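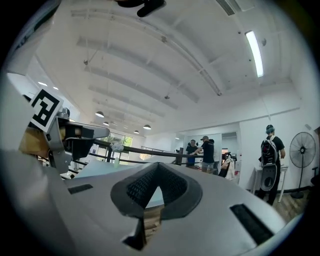
Looking up in the long room

Welcome to the ceiling page! I know, I know, most people put up a gallery of their sofa or their garden. But I have spent a good part of this summer with my neck bent back, and after I posted my wish list for the long room in the Grastelwood building I got more mail on the ceiling than on everything else put together. So this one goes at the top, with a few lines on what's up there and what I'd like to do with it.

Posted July 21, 2022

The white beams
Long, parallel, and running off toward the far end of the room, with recessed channels between them. I love these. My first plan was to hide the lot behind flat panels (the people at Parno even worked out a price for me), and I'm so glad I slept on it. You get a real sense of length from those lines, and a flat ceiling would have made the place feel like a corridor.

The white
Yes, it's all staying white. I brought home 6 sample cards from Myklebust, including a very pretty pale green, and held every one of them up over my head until my arm gave out. White won. It'll be the plain matte kind, two coats, and I'm doing the channels with a small brush before I go anywhere near the beams with a roller.

The light tube
Long, fluorescent and very bright when it's on. It does a great job if you're looking for a dropped screw, and a less great job if you want to sit down with a cup of tea. I'm keeping it for work hours and adding a couple of warm lamps lower down for the evenings. Venard has a simple one with a cloth shade that I keep going back to look at. It's 33 dollars, so I'll probably stop looking and buy it.

Cables and rods
There are thin cables and hanging rods coming down at intervals. Several of you asked if I'd take them out, and the answer is no, at least until I know what each one is for. I would like to hang plants up there one day! Before that happens I want somebody qualified to tell me what will carry a pot full of wet soil.

The slatted grille
Set right into the ceiling. It's on the cleaning list, slats and all, with a soft brush and the vacuum hose. I'm leaving the color alone, mostly for fear of gluing the slats together with paint.

The floor
Okay, so it's not the ceiling, but you do get a tiny peek of the brown wood. I'm fond of that brown against all the white. Before any painting starts it gets covered wall to wall, and I've already got 20 old bed sheets folded up and waiting.

Painting starts in September, so the next batch of pictures goes up after that. If you've done beams like these and have a good trick for the edges, write to me, please. I have a lot of masking tape and not much confidence.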